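Categories: Kitchen Appliances | Refrigeration | Small Space Living

Mini fridge

A mini fridge is a small refrigerator, usually short enough to sit under a counter or next to a bed. I've lived with one for six years, so I got the job of writing this entry (thanks, Carolina Pinheiro, for handing it over!). Most of them cool in one of two ways. Compressor models work like the big fridge in your kitchen, squeezing a gas and letting it expand again. Thermoelectric models run current through a little plate that gets cold on one side and warm on the other, and a fan moves the air along.

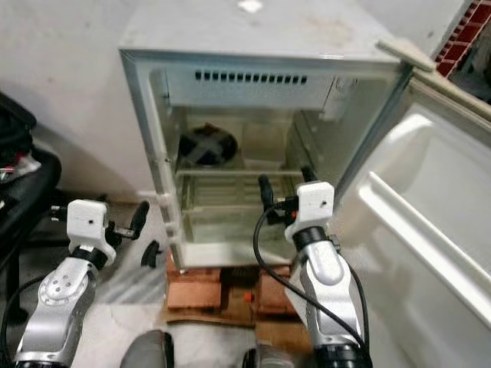 Which kind is quieter?
Thermoelectric fridges usually are, as the only moving part is a fan. A compressor clicks on and off and hums in between.

The tradeoff is cooling power. A thermoelectric box can only get so far below the temperature of the room, so in a hot attic your milk will suffer -- mine did, the whole first summer. I wouldn't keep raw chicken in one. Drinks, fruit and face cream are fine.

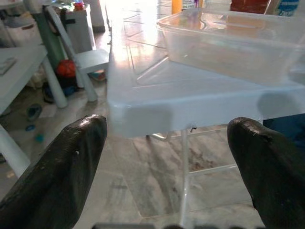 How much space does a mini fridge need behind it?
It depends on the model, so check the manual. A couple of inches at the back is a common figure for freestanding ones, and more does no harm.

Heat has to go somewhere, and if you shove the thing into a tight cabinet it just runs and runs. My old Traller lived in a closet in Irlow and drove my electric bill up until Stavros Galanis talked me into moving it out.
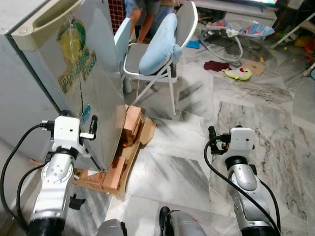

Mini refrigerator with a "Precise Frost" sticker on the door.

Cleaning is easy to put off. Unplug it, take the shelf out, and wipe everything down with warm water and a bit of baking soda. Frost in a compressor model should melt by itself -- please don't go at it with a knife, because I know someone who hit the coolant line
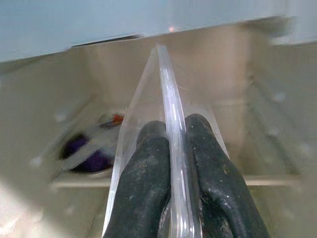 and that was the end of a perfectly good fridge. A towel on the floor and a bowl of hot water inside will do the job in an evening. Prop the door open afterward if you're storing it, or it'll smell like a gym bag by November.

See also: Icebox, Wine cooler, Absorption refrigerator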